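Ticket: Ribbed glass shades, mixed sizes in set of five
Product: Clarnier clear ribbed shades, with table stands
Opened by: Venla Lappalainen
Status: Closed
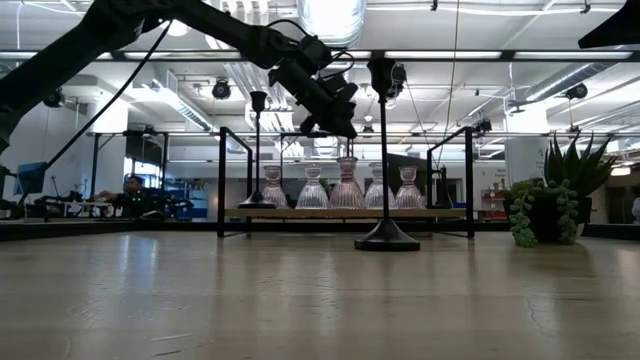 First of all, I love these shades! The ribs catch the light beautifully and I've been fussing with them all morning. But I ordered five of one size for the Dillach order and they don't match. The middle one is the tallest, and I think it has a slight pink tint compared with the others. The second and fourth are close to each other in height. Is this a packing mix-up, or do the sizes vary this much?

I'd also like to know if the stands with the cup-shaped tops will take any of the sizes. The screws on one of mine won't grip the neck.

Reply from Bruvesum support, 10:40

Hi Venla, thanks for writing in such detail. Could you measure each shade from the lip of the neck to the rim and check the carton label? The neck should be the same across all sizes, so any shade ought to fit any stand. If the screws spin without biting, back all 3 of them out fully and start over, a half turn each, going around.

Venla, 11:25

Done! Carton label says "assorted", so there's the first half of the answer. Heights differ by up to 4 mm between the second shade and its shorter neighbor on the end, and the middle one stands taller again. Necks are all the same — lovely, that's the part I was worried about.

Backed the screws out and went around by half turns. The first try slipped. The second try held, and I could lift the stand with a shade on it and nothing moved. So pleased with that.

Still wondering about the pink. I held it against white paper by the window and it's faint but it's there.

Bruvesum support, 1:15

Great news on the stand. The warehouse in Paredes confirmed that the carton was picked from the assorted shelf by mistake. They think the tinted one may come from an older batch of glass. We can send 4 shades to match whichever one you keep, or swap the whole set.

Venla, 1:30

Please match the second one, it's my favorite height. And can I buy the tall pinkish one from you? It would look wonderful in my hallway.

Bruvesum support, 2:05

Keep it, no charge. Replacements go out this afternoon, return label is in your email.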